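Mark the log, not the demo

The final demonstration in our manipulation course lasts 4 minutes and carries most of the marks. A student team sets out its objects, starts its policy and is scored on what the arm does. I think this is a poor way to assess the work, and the course should change it before the March intake.

Consider where the hours go. Last term the Tarow team recorded 576 episodes and kept 500 for training. Sorting them took longer than recording them. The reasons for rejection were dull: a cable snagged, the start pose was wrong, someone moved the mat between takes. Each was written in the log with a time and a cause. The log earned no marks.

Layout has the same problem. A bench with one cube on it is easy to repeat and teaches the policy very little. A crowded bench is harder to reset, and the reset is done by hand, every time, by a student who has to remember how the cord lay. 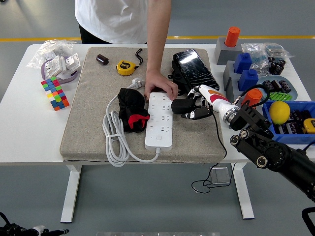

Bench during a session, with the power strip on the mat and the hand holding a tool.

The Ding team chose a plain bench and scored well. The Jeseo team chose mixed objects, including soft cloth and coiled cord, and lost marks when a grasp slipped in the second minute. Their report listed 134 failed grasps by object and by finger contact. I would employ whoever wrote it. The mark scheme placed them last.

The usual defence is that a demo is objective. It is, in the sense that a single reading from a noisy sensor is objective. We teach students in the first month to distrust that reading, then grade them with one.

My proposal is to give the demo a quarter of the marks and put the rest on the log, the rejected episodes and the reset procedure. A second team should be able to set up the bench from the written procedure alone. Trivutell, our shared logging tool, already stores everything a marker would need. Reading it will take staff more time than watching a demo, and the timetable should allow for that.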